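Pallow Housing Support: progress report, September

Work moved to the second bedroom this month. The bed serves as the sorting surface, and dark garments are handled first, one at a time.
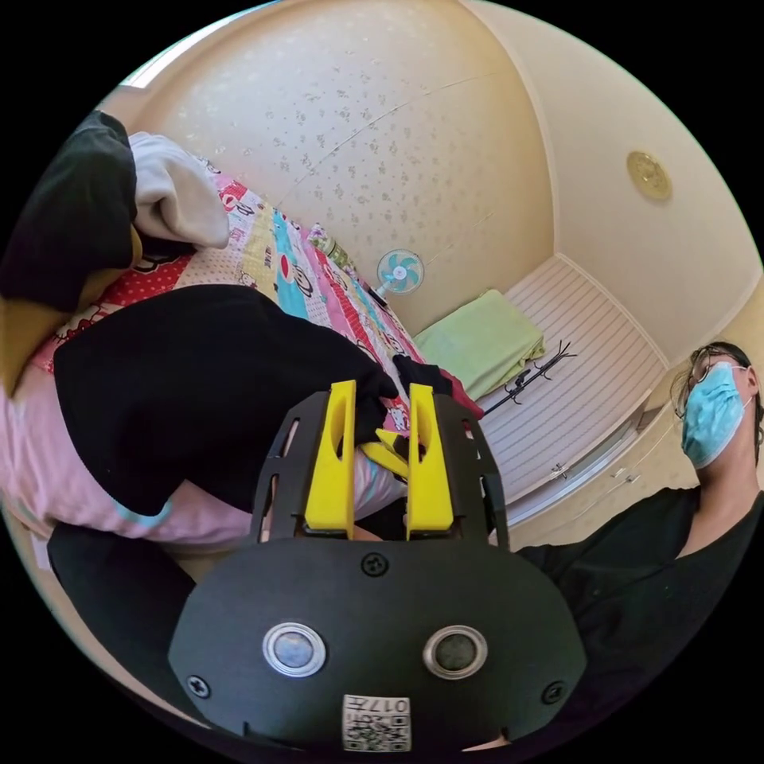 Black garment on the patchwork bedspread, second bedroom.

Folding time is capped at 90 seconds per garment. Large soft items exceed the cap and are logged separately. Of the 2000 allotted for storage, the Cerka drawer units are paid for and the Dallik rails are on order.
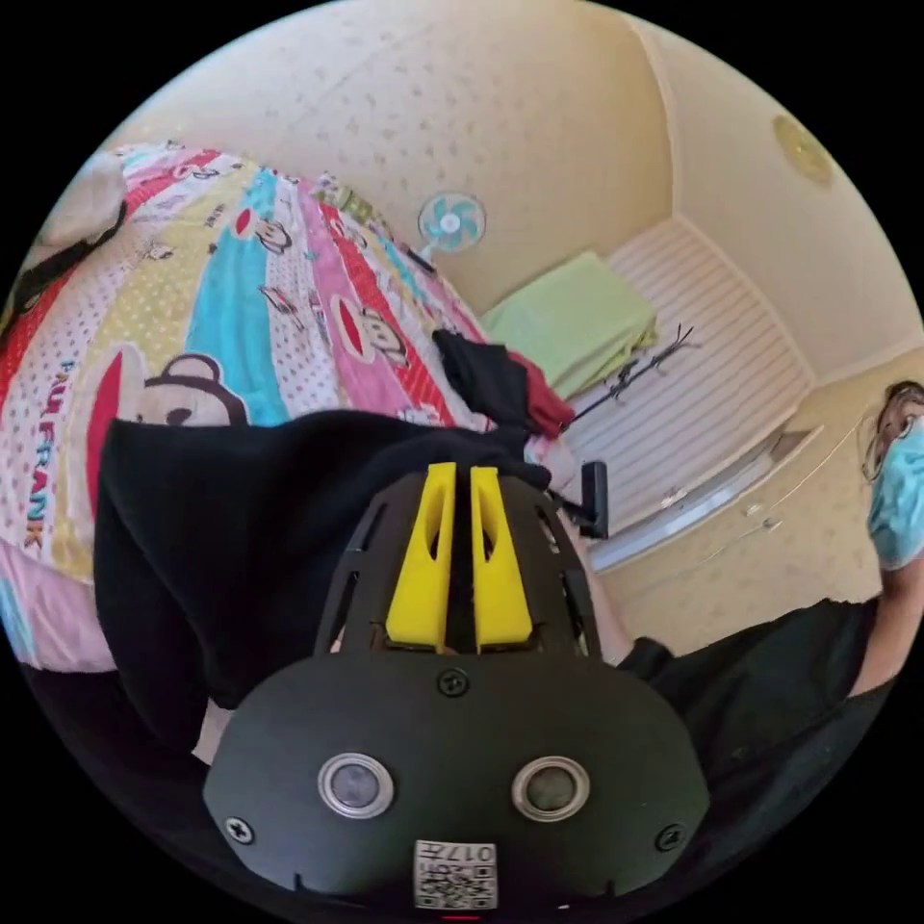 Delivery of the rails is due in 3 weeks. The hallway closet has not been started.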